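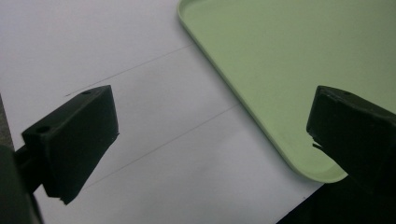
Tablett

Ein Tablett ist eine flache, meist mit einem erhöhten Rand versehene Platte, auf der Speisen, Getränke, Geschirr oder kleinere Gegenstände getragen und abgestellt werden. Das Wort wurde aus dem Französischen übernommen (tablette, Verkleinerungsform von table, „Tisch“). In Österreich ist daneben die Bezeichnung Tasse gebräuchlich, in der Schweiz Servierbrett oder Plateau.

Formen und Aufbau

Tabletts werden rechteckig, rund oder oval hergestellt. Der Rand verhindert das Abrutschen der Ladung und versteift zugleich die Platte. Bei rechteckigen Ausführungen sind die Ecken häufig gerundet, was die Reinigung erleichtert. Größere Tabletts besitzen Griffe oder Grifföffnungen an den Schmalseiten. Kellnertabletts sind überwiegend rund und werden auf der flachen Hand getragen; ihre Oberfläche ist oft mit Kork oder einer rutschhemmenden Beschichtung versehen.

Eine Sonderform ist das Betttablett mit ausklappbaren Füßen. Tabletts mit vertieften Fächern, in die das Essen ohne Teller gegeben wird, sind vor allem aus Kantinen, Kasernen und Krankenhäusern bekannt.

Materialien

Ältere Tabletts bestehen aus Holz, Kupfer, Messing, Zinn oder Silber. Im 18. Jahrhundert kamen lackiertes Eisenblech und Pappmaché hinzu, beide meist mit gemaltem Dekor. Heute überwiegen Kunststoffe, Edelstahl, Schichtholz und glasfaserverstärkter Polyester. Melaminharz ist hart und kratzfest, aber nicht für die Mikrowelle geeignet. Holztabletts werden geölt, gewachst oder lackiert und sollten nicht längere Zeit im Wasser liegen.

Verwendung

Im Haushalt dient das Tablett vor allem dem Auf- und Abdecken des Tisches. Schwere Teile werden dabei in die Mitte gestellt, hohe Gläser und Kannen nahe an den Körper.
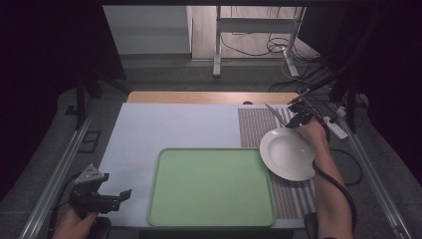

In der gehobenen Gastronomie werden Teller in der Regel ohne Tablett an den Tisch gebracht, Getränke dagegen fast immer darauf. Beim Abräumen sammelt das Personal kleinere Teile auf einem Tablett, das auf einem Beistelltisch bereitsteht.

In der Gemeinschaftsverpflegung bestimmt das Tablett auch die Einrichtung der Räume. Breite und Tiefe der Rutschen an der Ausgabe, der Abräumwagen und der Spülstraßen sind auf die verwendeten Formate abgestimmt. Ein üblicher Abräumwagen mit zwei Spalten fasst 24 Tabletts, größere Modelle mehr. Neben der Norm Gastronorm mit dem Maß 530 × 325 mm ist das Euronorm-Format mit 530 × 370 mm verbreitet.

In Marokko und anderen Ländern des Maghreb gehört ein rundes Metalltablett zum Teeservice. Es wird getrieben oder graviert und steht bei manchen Modellen auf einem niedrigen Klappgestell. Der Kunsthandwerker Lahcen Tazi unterscheidet in seinem Lehrheft zur Ziselierung 34 Randmuster, von denen die meisten auf Stern- und Flechtbandmotive zurückgehen.

Sammlungen

Werbetabletts aus bedrucktem Blech, die Brauereien und Limonadenhersteller seit dem späten 19. Jahrhundert an Gaststätten abgaben, sind ein eigenes Sammelgebiet. Die Sammlung Urquijo umfasst 1.332 Stücke, darunter rund 1.000 Brauereitabletts. Eine kleinere Sammlung lackierter Tabletts befindet sich im Heimatmuseum Dristberg.

Siehe auch

Servierwagen
Tischset
Stummer Diener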